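Course Materials > Sport Management > Unit 4 > Handout: Running a Club Season

Unit 4: Registration, dues and availability in amateur clubs

These notes go with the second lecture of the unit. Read them before the seminar and bring the worksheet from Unit 3, with your fixture list filled in. The case we use all through the unit is Akarano, a field hockey club with one women's side, one men's side and a mixed social side that plays only in summer.

1. What a registration is for

A registration does three jobs. It makes the player a member under the club's rules, it puts the player on the league's list, and it gives the club an emergency contact. Students often treat these as one step. They are separate, and a player can be a full member of the club and still be ineligible on match day if the league has not received the form.

At Akarano the league list closes at the end of March. Forms that come in later are held until the next window, which opens in June. Last season two goalkeepers missed the opening matches this way. Both had paid in full.

Terms to know: member, registered player, eligible player, transfer, window.

2. Setting the dues

Start from costs and work back. Field rental is nearly always the biggest line, followed by league entry, umpires, and equipment. Add them up for the whole season and divide by the number of players you expect to pay, which will be lower than the number who come to the first practice.

Worked case. The women's side at Akarano set its dues at $289 per player. The club also keeps a reserve of $1,000 that is not touched during the season except for a rescheduled match. Ratree Sombatkul, who set the budget, left sponsorship out of the income side completely. Her view was that money from a sponsor should be entered on the day it reaches the account. The local sponsor that year, Titard, paid in the last month of play, so a budget that counted on it in spring would have run short.
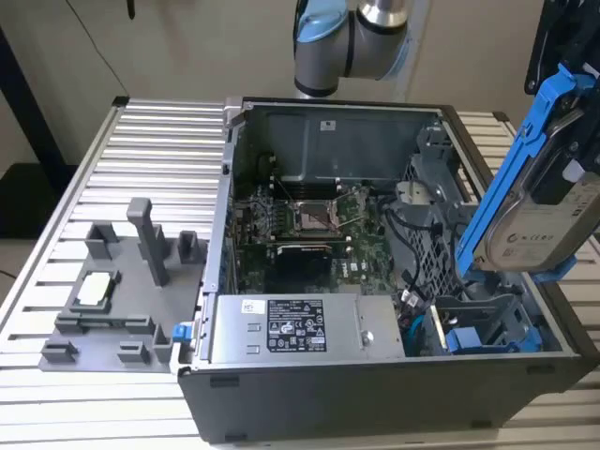
Reading time: 3 minutes

3. Collecting

Three methods are in common use.

Full payment before the first match. Simple to run and easy to explain. It shuts out students and players between jobs.

Installments. Akarano uses 3 payments, with the first due at registration. More players join, and more reminders have to be sent.

Pay per match. Common in social sides. Income drops in bad weather, while the field still has to be paid for.

Whatever the method, put the rule in writing before the season and apply it to everyone, starters included. Patricio Carrasco, who coached the men's side, once played a forward who was two installments behind. Four other players stopped paying the next week. The club then moved the decision away from the coaches, and team sheets now go through the registrar, Anastasia Sarantis.

4. Availability

Availability means who can play on a given date. Ask for it early, and ask again. The figures given in February are close to useless for May - people change shifts, get hurt, or forget a wedding.

A workable routine:

- Send the full fixture list with registration and ask for known absences.
- Ask again 10 days before each match.
- Close replies at 6 p.m. two days before the match and post the squad that evening.
- Treat no reply as a no.

The last point causes arguments. Bonifacio Olmedo argues in the course reader that it punishes players who are slow with messages, and that captains should phone them. Trinidad Cantero takes the other side: a captain making a dozen calls a week will not captain for a second year. Be ready to defend one position in the seminar.

5. For the seminar

Marín is a new club with 22 interested players, no reserve and one field booked on a shared basis with its neighbor, Zalora. Draft a one-page registration notice for it. State the dues, the payment method, the deadline, and what happens to a player who misses it. Keep the notice short enough to read on a phone.

Reading for next time: chapter 5 of the course reader, on away travel and shared cars.

Contact the department office | Copyright Sport Management Program | Back to top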